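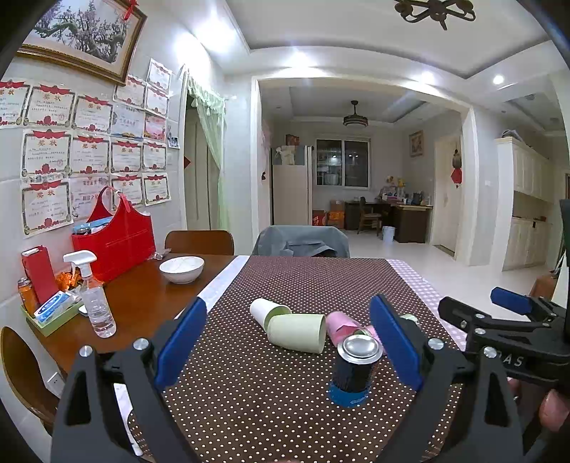 In May I was handed a budget. It was a small budget, more of an allowance really, and it came with a spreadsheet that Radomir had started and then abandoned at row four. Row four said "misc." I have since come to respect row four.

The job was to work out what it would cost to run a second pair of hand-held grippers for household tasks. One person, one gripper in each hand, picking up the sort of stuff that lives on a table: cans, paper cups, bowls, the occasional spray bottle. We already had one pair. How hard could it be to price another?

I started where everyone starts, with the hardware. I got a quote from Whitcombe, who wrote back within the hour, and one from Lilik, who wrote back eventually. Whitcombe's was a single page with a single number on it, and the number made me go and put the kettle on. Lilik's ran to several pages and looked much cheaper until I noticed that the finger pads were a separate line. So was the cable. So was the case, and so, in a flourish I almost admired, was the sheet of paper telling you how to look after it.

The pads deserve a paragraph. They're the bit that touches things, so they're the bit that wears, and they pick up grease and crumbs and tablecloth fluff at a rate that would shame a toddler. A spare set from Lilik is $199. My first draft of the budget had no spare sets in it at all. My second had two. Iolanda Portela, who does most of our home sessions and therefore has opinions, crossed out the two and wrote a five, and underlined it, and then sat there until I'd typed it in.

She was right, and I'd have got there sooner if I'd gone out with her before I wrote anything. On paper a session is an operator, a table and some objects. In a house it's a table somebody eats at, with chairs in the way of your knees and the kids' school awards looking down at you while you try to pinch a paper cup without squashing it. You move the chairs, you do the cups, you put the chairs back. None of that was in my spreadsheet. I'd allowed five minutes for setting up, a figure I can only assume came to me in a dream.

So the second version had a line for time. It's an awkward line to defend, because it doesn't arrive in a box and you can't put an asset sticker on it. But if you're planning anything like this, pay for the hour at each end. Cost it at whatever you pay the person, and if that makes the total ugly, well, it was ugly before, you just couldn't see it.

Then there's props, which I'd filed under "cheap" and left blank. Paper cups are cheap. Paper cups are also, for our purposes, a consumable on the scale of printer toner, because a cup that's been gripped a bit too keenly stops being a cup shape. You want them in different colours, too, and colours come in mixed packs where the one you need is always the one there's least of. A drink can is much better value. It stands up, it puts up with a lot, and at the end of the day you can have it with your sandwich if it hasn't been to too many houses. Round things on a patterned cloth, pale things on a pale cloth, shiny things on a shiny table: you want all of it, and each of them is a couple of dollars, and together they came to more than the cable.

I put tablecloths in as well and Radomir took them out again. His view is that people's own tablecloths are the whole point of going to people's own houses. Fine. I moved the money to cups.

Storage of the other kind nearly got me. Two grippers going at once make a lot of data, and I'd assumed it would sit on the drives we had, in the way I assume my own wardrobe has room for another coat. Memalia quoted us for hosting and the first year looked fine. The second year, on page three, looked like a car payment. We bought drives. They're in a cupboard with a label on it in Iolanda's handwriting that says UNDANCE, after the project, and under that, DO NOT BORROW, after Radomir.

What did I get wrong? Mostly the order. I priced the most expensive object first and treated everything else as crumbs around it, and then kept being surprised by crumbs. If I were doing it over I'd do one real session, write down every item we touched, lost, bent or had to pop out and buy, and only then ring a supplier. It would also have told me that the cable in the standard kit is too short for a decent-sized dining room. The longer one takes 18 working days to arrive. Ask me how I know the exact number.

We went with Whitcombe in the end. The one-page quote turned out to include the case and the cable, though not the long cable, and their pads fit our old pair, so we're not keeping two lots of spares that look identical and aren't. I asked for a discount and they gave me a tote bag.

The final version has $2,000 sitting in contingency. Iolanda wanted more, Radomir wanted it called something else, and I wanted to go home. It's on row four. It still says "misc."

Next up I've got to work out insurance for taking the things in and out of people's houses, and if anyone reading has done that for gear this small, please get in touch. The broker keeps asking me whether it's a tool or a computer, and I've now given him both answers.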